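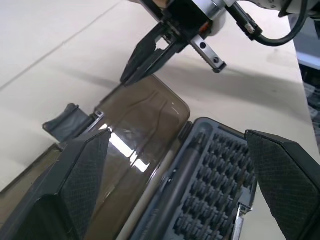
Stripped screw on laptop hinge cover, how do I get it out?

Asked February 2, 2009

I have a Bramell 3095 laptop and the left hinge is loose. Two of the 3 screws under the cover came out fine. The last one is a small Phillips and the head is now almost round. I think I used a bit one size too small. I tried a rubber band under the driver and it just tore. I don't own a rotary tool and I'd like to keep this under the price of a new hinge cover. Any ideas?

Answer 1

Go up a size and press hard. If #0 slips try #1. Also try a small flat blade across the corners, that works on mine most times.

Answer 2

Check that it really is Phillips. Bramell used JIS screws on some of the older models and a regular Phillips bit rides up out of them. A JIS bit may still grab what is left.

If not, put a drop of penetrating oil on it and leave it overnight - keep it away from the screen cable. Then use a left-hand drill bit, 5/64 or so, at low speed. It often backs the screw out before you get far into it. Put tape over the vents first so the shavings stay out.

Don't reuse the screw. Stostel sells a pack of 53 laptop screws, measure the length before you order.

Answer 3

same problem here, did the JIS thing work?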